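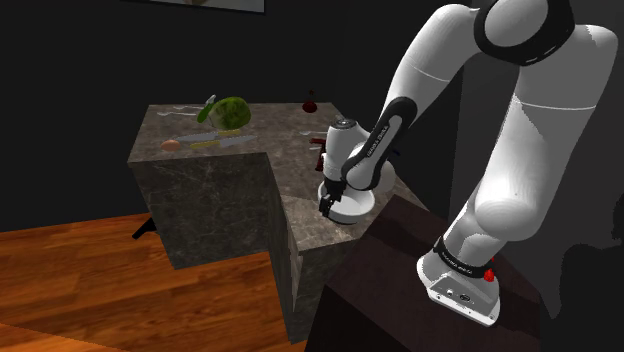
When does the old sitemap generator stop working? It keeps running until the end of August, after which the download page will point to the Sulatow crawler and existing copies will get no more updates.

Bresero site tools group - minutes of the monthly meeting
July 2022

Minutes of the previous meeting were approved with one correction. The redirect checker was listed as finished. It was finished for Apache sites only, and the entry has been changed.

1. Sitemap generator

The group confirmed the closing date given above. The free version of the Sulatow crawler will handle up to 1,000 URLs per site. The old generator had no limit but timed out on most large sites, so the support desk expects few complaints. A notice will go on the download page this week and in the next newsletter. Settings files from the old generator can't be imported. It was asked whether a converter could be written. The developers said the two formats have little in common and it would take longer than typing the settings in again. No converter will be made.

2. Broken link report

The test run on the Fluvton store site found 454 broken links. Most came from a product category that was renamed without redirects. The store has the list and is working through it.

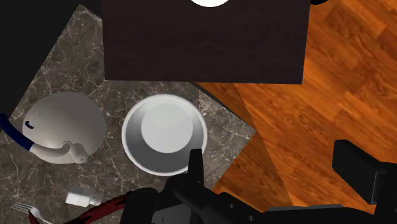 The report also flagged links that were only slow to answer, and those should not have been in the same column. It was agreed to split the results into two columns, "broken" and "timed out", and to raise the default wait from 2 seconds to 5. The second change drew some objection, as it makes a full scan longer. The wait will stay adjustable in the options screen for anyone who wants the old value.

Links inside PDF files are still skipped. Left open.

3. Gounder hosting

Gounder has moved the download server to the new plan. Downtime was 45 minutes, all of it overnight. The log files were not copied across at first and had to be requested - they have now arrived. Download counts for the days on either side of the move should be treated as incomplete.

The security certificate for the forum is on a separate renewal and was not part of the move. The support desk will check the expiration date and report back.

4. Help pages

The page on robots.txt still describes the old menu layout. The screenshots need replacing and the section on wildcards is wrong for at least one search engine. A new draft will be sent around by email before the August meeting.

A request to put all help pages into a single printable file was discussed and deferred.

Actions
Support desk: post generator notice, check forum certificate.
Developers: two-column report, new default wait.
Documentation: robots.txt draft.

Next meeting in August, same time, by conference call.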